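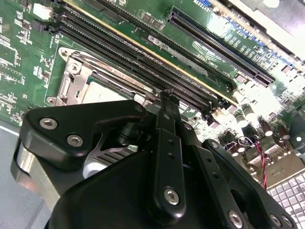 Draft 2 of the Hovville bench rules - comments please

slotwise, 3/3/18
I finally typed up our rules for letting the arm work inside a PC case, and I'm excited how short the list got! The main ones:
Unplug the supply before the arm is powered.
Ground the chassis and the gripper to the same point.
Approach speed inside the case is 14 mm/s, no exceptions.
Stop and check clearance before going near the CPU socket or the memory slots.

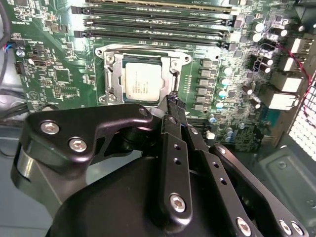 Fingers at the socket, board still in the case.

beltdrive
Love this. I'd push back on 14 though. At Detero we ran much faster over the drive bays and only slowed down near the board. One speed for everything makes people impatient, and then they skip the checks.

slotwise
Maybe, but two speeds means somebody has to decide where the line is. I'd like a rule a new person can follow on day one.

nerum_fan
Siding with beltdrive. The Nerum planner lets you draw a slow zone in 2 minutes - it's great, try it! And please add a rule for cables. Loose wires worry me more than speed does.
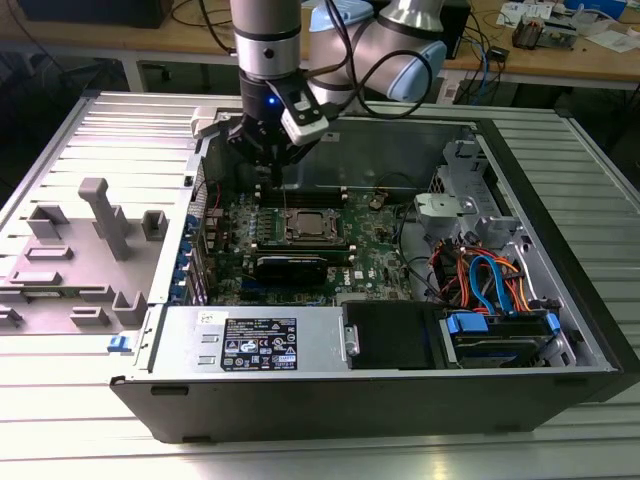 Case on its side, arm in from the top.

ohmward
Yes to cables!! Ours at Belkadi says tie back anything that crosses the path, and that includes the arm's own cables. I'd also want the case clamped. Lying flat isn't the same as fixed.

slotwise
Cables and clamping go in draft 3. Speed stays at 14 for now - bring me logs and I'll happily change it.

beltdrive
Deal. I have 138 runs from January, will post them tonight.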